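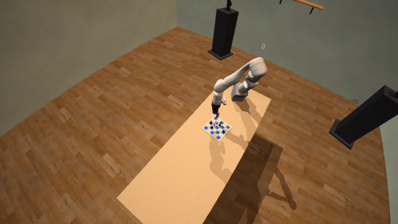

Club nights: do you let beginners take moves back?

karine_n
Apr 25, 2023
We had our best turnout yet at Wadatetti and I'm still buzzing!! Lots of first-timers, a few of them kids, and it got me wondering about takebacks. I let my opponent undo a hung queen and we ended up with a fantastic rook ending. Do the rest of you allow it?

Salov_fan
Love hearing this! But no, touch move from day one. I lost a knight that way in my very first game and never forgot it.

MackCaron
Disagree with Salov_fan. Touch move is great once people know how the pieces go. Before that it just makes them scared of the board. I give new players 3 takebacks a game and they almost never use them all (they get proud, it's lovely).

Salov_fan
Then they show up at the July open and lose on a touched bishop. Seen it happen.

yvette.p
I was that person at the July open, lol. Still had a blast. Mack's way got me hooked and I've gone up 100 points since.

karine_n
Ooh, I like the idea of a fixed number. What about clocks? Bélanger wants everybody on a clock right away.

MackCaron
No clocks the first month, please! Let them think.

Salov_fan
On that one we agree. Slow games are where you learn.

lucie_rob
Endgames first, too. King and pawn against king, over and over. My daughter thinks it's a puzzle game and begs for more.

karine_n
Stealing that for next week. Bringing extra scoresheets and cookies!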